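Relabeling the bottles under the sink

The utility cabinet had reached the point where I was reading fine print by flashlight to find out what I owned, so in June I went through it one container at a time. 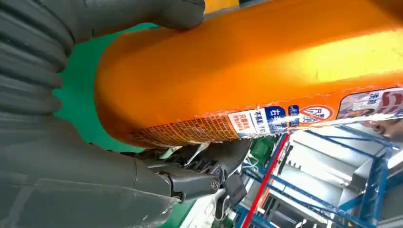
The original labels are the weak part of the system. A paper or film strip on curved plastic is under constant stress at its ends, and handling starts the edge lifting. Once an edge is up it collects dust, the adhesive stops gripping, and the rest follows. Wrinkles go the same way. Pressing them flat with a thumb lasts a day or 2.

I don't remove the factory label, even a ragged one. The warnings and directions are on it, and small print in a language I read slowly is still better than none. If the text is too small, I take a close-up on my phone and save it under the bottle's shelf number. Then a second label goes on a clean section of the body:

Wipe with a damp cloth, dry, wait 20 minutes.
Apply from the center outward.
Keep it 12 mm clear of the old label so the two don't overlap.
Write the contents and the month opened in permanent marker.

I used Torard tape for this batch. The Otow rolls I had before were stiffer and sprang back on anything narrow.

Roksolana Kovalchuk asked whether clear packing tape over the original would do the same job. It holds, but it traps any grit already under the edge, and removing it later takes the print along.

The top shelf is finished. The lower one still has the paint supplies on it.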